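Chapter 3
Open Bins and Loose Stock

What this chapter covers
Sheet-metal bins and their shapes
How short stock lies when it is dropped in a bin
Mixed bins and color
Wear on floors and walls
Cleaning, marking and retiring a bin

Words to know
Bin floor, front wall, rear wall, rake, drain hole, scuff, mixed lot, short stock, nesting

Chapter 2 dealt with shelves and racks, where each item has a place and stays in it until someone takes it. A lot of what passes through a storeroom can't be kept that way. Pins, dowels, short rods, spacers, plugs and cut ends come in quantities that make a separate place for each one a waste of time. They go in a bin. The bin is the oldest piece of storeroom equipment still in daily use, and it gets less attention than it should. A poor bin slows down every person who has to pick from it, and the delay is so small each time that it seldom gets reported.

The storeroom at Granance, which we use for many of the cases in this book, changed over from deep wooden boxes to open metal bins in April of the year the first edition was written. The boxes had straight sides and were 40 inches deep. Stock at the bottom of a box could sit there for years, under newer stock, until the label on the outside no longer matched anything inside. When the boxes were emptied, the staff found lengths of rod that had been dropped from the catalog long before. The new bins were shallow and had sloping walls. The stock records were brought up to date at the same time, and the last box was taken out on 9th September.

3.1 The parts of a bin

An open bin has a floor and four walls. In the type used for hand picking, the front wall is low, so the picker's arm can reach in without being lifted over an edge. The rear wall is taller and keeps the stock from being pushed out the back. The side walls join the two and often slope outward toward the top.

The slope of a wall is called its rake. A wall with no rake makes a square corner with the floor, and short stock gets trapped in that corner, lying flat against the metal where fingers can't get under it. A raked wall opens the corner up. It also sends stock back toward the middle of the floor when it is dropped in from the side. Too much rake wastes space on the shelf or bench, and a bin with steep outward walls can't be set tight against the next one without leaving a gap at the bottom. Most makers settle on a moderate rake and leave it at that.

The floor is usually flat. Some bins have holes in the floor. They may be there to let liquid drain, or to take the screws or bolts that fix the bin to a bench or stand. If you inherit a bin with holes and don't know what they were for, check the underside before you fill it. Any stock narrower than the hole will find its way through. A hole can be closed with a plug or a patch, but leave it open if the bin is washed in place.

3.2 How short stock lies

Long bars put in a trough line up with each other. Short rods don't. Dropped a few at a time, they come to rest at all angles, some flat to the front wall, some slanted across the floor, some with one end against a neighbor. The ribs on a ribbed rod add to this. A smooth rod will roll until it meets a wall or another rod. A ribbed one tends to stop sooner and stay where it stopped.

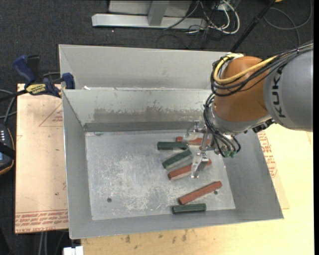 Picking is easiest when the bin is lightly filled. With only a single layer on the floor, each piece can be seen along its whole length or close to it, and the picker can choose one that is clear of the others. As the layer thickens, pieces begin to cross. A crossed piece has to be drawn out from under the one on top, and the one on top moves. In a full bin every pick disturbs several pieces. The rule at Granance is to refill a bin of short stock when the floor shows through, and to stop refilling while the top of the heap is still well below the front wall. New staff tend to overfill. They are thinking of the next trip to the back room, and the picker pays for it.

A piece lying against a wall is the hardest to take. There is room for a finger on one side only. The usual method is to press down on one end, which lifts the other end a little, or to slide the piece out to the open floor first and pick it up from there. Sliding is quicker. It also marks the floor, as described in Section 3.4.

3.3 Mixed bins

A bin that holds more than one kind of stock is called a mixed bin, and what it holds is called a mixed lot. Many storerooms forbid mixed bins altogether. This is a sound rule for stock that looks alike, such as two threads of the same diameter. It is stricter than it needs to be for stock that can be told apart at a glance.

Color is the simplest way to tell pieces apart. The Solov works paints or dips its short rods in a small range of dark colors, and two colors are allowed in one bin if they differ strongly. Green and red were chosen first and caused trouble for staff with red-green color blindness, who make up part of any large workforce. A dark green and a brick red can look nearly the same to such a person, above all under weak light. Solov now asks for a second mark, a notch or a stamped letter on the end of the rod, wherever those two colors share a bin.

When a mixed bin is used, the following points should be kept in mind.

The kinds should be close in length and thickness. If one is much smaller, it will work its way down to the floor and be missed.

The label must name every kind in the bin. A label that names only the first kind put in is worse than a blank one.

The kinds should be used at nearly the same rate. Otherwise the slow one builds up and the bin has to be sorted by hand.

3.4 Wear

A metal bin wears from the inside. The floor takes the most of it. Each piece dropped or slid leaves a scuff, and over time the scuffs run together into pale, scratched areas, heavier in some parts of the floor than in others. Stock tends to land and be picked in the same places. On bare metal this wear is mostly a matter of looks. On a coated or galvanized floor it should be watched, as the base metal will rust once the coating is gone.

Walls wear in patches. Look along the base, where the wall meets the floor and dirt collects, and at the height where stock strikes when it is tipped in. Brown discoloration on a steel wall may be rust, old residue or worn finish. Wipe it with a dry cloth first. If it stays, try a mild cleaner. If it still stays and feels rough, treat it as rust and take the bin out of use until it has been dealt with.

At the Lam depot, bins are emptied and wiped on a fixed schedule, and each one has a card with space for 20 entries. When the card is full, the bin is inspected for bent walls, split seams and sharp edges. Of the first 100 bins to reach this point, most went straight back to the bench with a new card.

3.5 Choosing a bin for a given stock

Start with the longest piece the bin will hold. The floor should be longer than this in both directions, so that a piece can lie at any angle without propping itself on a wall. Then consider weight. A bin that has to be carried when full should be sized for the person carrying it, and a bin fixed to a bench can be sized for the stock alone. The Sosia pattern, shown in the tables at the back of the book, comes in both forms, and the two are easily confused on an order sheet.

Before reading on, look at one bin in your own storeroom or school shop. Note the height of its front wall, the rake of its sides and where the floor is most worn. Keep these notes. They will be needed for the layout problem at the end of the chapter.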